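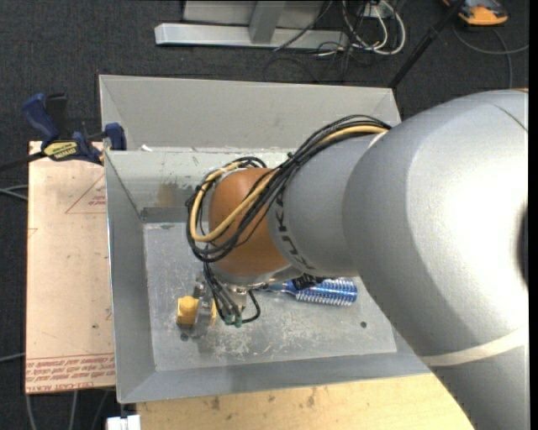
A KUKA arm reaching over an open metal bin.

Your Right to Record a Council Meeting Should Not Depend on the Mood of the Chair

August 2020

I came to live in Rirthorpe as an adult, and I learned English mostly from official letters. Maybe for this reason I take the rules of public bodies quite seriously. When the notice says that a meeting is open to the public, I believe it. I put on a clean shirt and I go.

In November I went to a meeting of our town council where the parking plan for the Drandano site was on the agenda. A man in the row before me held up his phone to record the discussion. The chair stopped speaking and told him to put it away. He asked which rule he was breaking. The answer was that recording is "at the discretion of the chair" and that the discretion had just been used. He put the phone in his pocket, and the meeting went on for two more hours without any record except the minutes.

The minutes of that evening have 451 words. I have read them several times. They say that residents "expressed views". They do not say which views, or how the councillors answered.

I am not a lawyer, and I will not pretend to explain the law of every place. It is different from one province to another, and sometimes from one town to the next. A private conversation is one thing, and a court has its own rules, often strict ones for good cause. My argument concerns only the open part of a council meeting, where elected people speak in their public role, in a room that we all pay for, to anybody who walks in.

If I may sit in this room and listen, and if I may write every word in my notebook, then I do not understand what harm the recorder adds. It writes the same words, only with fewer mistakes. For a person like me, this is not a small matter. I can follow a slow speaker well, but when three councillors talk over each other about easements and setbacks, I lose the thread. With a recording I could go home and listen again with the dictionary beside me. I suppose that people who are hard of hearing, or who work evening shifts, have the same wish.

The council has given two arguments against it. The first is that recording makes residents shy to speak. I accept this one partly. Some people come to the microphone to tell of an illness or a trouble with a neighbour, and they did not ask to be on the internet. But there are gentle ways to deal with it. In Skurlow the council keeps one side of the hall out of view of cameras, and a speaker can ask that only the sound be taken. A sign at the door explains this. When I visited there, it took me less than a minute to read.

The second argument is that a clip can be cut so that it gives a false meaning. Yes, it can. So can a quotation in a letter to the newspaper, and we do not forbid pencils. The best protection against a dishonest clip is a complete recording which everybody may compare with it, and the council could make this recording itself.

It has been said that this would be costly. The council paid for new microphones when the Martinelli Room was renovated, and the sound already passes through a desk at the back. To save it in a file and put it on the website within 14 days does not seem to me a heavy burden for a town that manages to publish the swimming pool timetable in colour.

What troubles me most is the word "discretion". A right that one person may switch off when the discussion becomes uncomfortable is more like a favour. I also noticed that recording was allowed without any remark at the opening of the new library, when the speeches were pleasant and there was cake. The same chair was there, and she waved at the cameras.

There is now a petition with 1530 signatures asking for a written policy. It asks that any person may record the open part of a meeting from their seat, quietly and without a light, with no permission needed. It asks also that if the chair stops a recording, the reason must be spoken aloud and written in the minutes. I signed it, although I would have preferred a clearer sentence about children who speak at meetings. This can still be repaired before the vote.

The council has 30 days to reply. I hope that the reply will be discussed in the open part of the meeting, and I intend to be there with my notebook, and with my phone on the table in front of me. If I am asked to put it away I will do so, because I do not like to make a disturbance. But I will ask for the rule, by its number, and I will wait for the answer.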